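**Speaker notes: "Table Manners: house rules for a shared robot cell"**
Keltadura, June 17, 2021. Slot is 30 minutes including questions. Do not run over again.

**Opening (slide 1)**

Wait for the latecomers to find a seat. Say hello. Say where I'm from: the Sodville lab, two-armed robots, household objects, a great many tablecloths.

Ask for a show of hands: who has a written procedure for their cell? Then: who has read it this year? Pause for the second set of hands to go down. Mine goes down too.

The talk is about the dull end of robotics. There will be no demo video with piano music. If anyone came for the piano music, Teltomar is on next door and I hear theirs is lovely.

**Where the rules came from (slide 2)**

We started with a safety document of 157 lines. It was written before the robot arrived and it showed. It had a full page on lifting the shipping crate and one sentence on what to do when a hand closes on something it shouldn't. That sentence was "Use judgment."

Everyone did use judgment. Each person used a different one.

Over the winter we logged 638 sessions in the Ren project and went back through the notes in July. Wait, other way round: fix this. The notes were reviewed the July before, the winter came after. Check slide dates before going up.

Main finding: most of the lost time had nothing to do with the controller. It was props. Wrong prop, missing prop, prop put back facing the wrong way, prop eaten.

**The table (slide 3)**

Go slowly on this one. Let people look before talking.
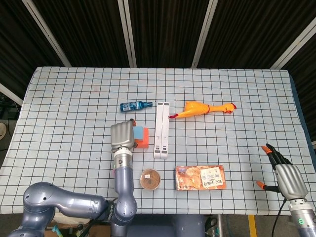
*Slide 3. Both hands over the grid cloth; left hand at the sponge, right hand open.*

Points to hit, in whatever order they come out:

- The cloth. Evenly spaced squares. When someone writes "sponge was too far forward," make them say how many squares. We argued for weeks about the word "forward." The cloth cost less than the argument.
- The chicken. People will laugh, let them. A rubber chicken is an excellent test object: odd outline, feet at one end, comb at the other, no sensible place to grab it. It has its own line in the prop register, same as the bottle.
- The food box. Point out the printed packaging. Rule 4 coming up.
- The right hand, open and clear of everything. Save this, come back to it at Rule 2.

Don't get drawn into finger questions here. There is always one person with a finger question. Offer coffee.

**The rules (slides 4 to 8)**

*Rule 1. Write down the layout before anything moves.*
One sheet, object names, squares, which way each one points. "Bottle on its side, cap to the right" is a good entry. "Bottle, usual place" is a confession. We tried letting people fill in the sheet afterward and got some very imaginative tables.

*Rule 2. The hand without a job stays open and off the props.*
Go back to slide 3 for a second. One hand at the sponge, the other holding nothing. We want an idle hand to look idle. A half-closed hand parked over a box leaves the operator guessing what it's about to do, and operators guess optimistically.

Mention that this is our rule and comes from no standard. Someone will ask for the clause number.

*Rule 3. People's hands and robot hands take turns.*
Nobody reaches onto the table to straighten an object while the arms are enabled. It doesn't matter how small the nudge is. Stop the arms, say "stopped" out loud, get the word back from the operator, then reach. It feels silly the first day. It keeps feeling silly, and we do it anyway.

Tell the story of the visiting manager and the sponge. Short version only. Nobody was hurt, except in the minutes.

*Rule 4. Packaged food is a prop from the moment it enters the register.*
Label it, log it, leave it closed. We lost three matched boxes of cookies to one long evening and had to throw out a comparison between two grasp settings. A new box from the same shop had a different print on the lid, and the vision people were not gracious about it.

*Rule 5. The floor counts.*
The written procedure stopped at the table edge, and cables don't. Neither do cardboard boxes, which breed down there. Walk around the cell before each session and look down while doing it. If the person walking can't say what a box is for, the box leaves.

**What we got wrong (slide 9)**

Be straight about this part, it's the useful one.

First version had a checklist of 30 items. People ticked it top to bottom in one stroke, like signing for a parcel. We cut it to what fits on an index card and taped the card beside the stop button. Completion got worse on paper and better in real life: the blank boxes are now blank on purpose, and we can ask why.

We also banned personal nicknames for props. That lasted 2 days. The register now has a nickname column.

**If there's time (slide 10)**

Borrowing the rules: take the sheet, change the names, drop whatever doesn't fit your cell. Please don't keep Rule 4 if you have no food. Somebody did, and then bought food.

Handout is one page, both sides. Spares in the blue folder, if I remembered the blue folder.

**Questions I should expect**

Does it slow you down? Yes, a few minutes at the start of a session. We used to spend longer than that looking for the chicken.

Who enforces it? Whoever is holding the stop button. Rank doesn't come into it, and that includes mine.

Why not automate the layout check? We're working on it. It currently has strong opinions about the tablecloth.

Leave slide 3 up during questions. Unplug the laptop before walking off this time.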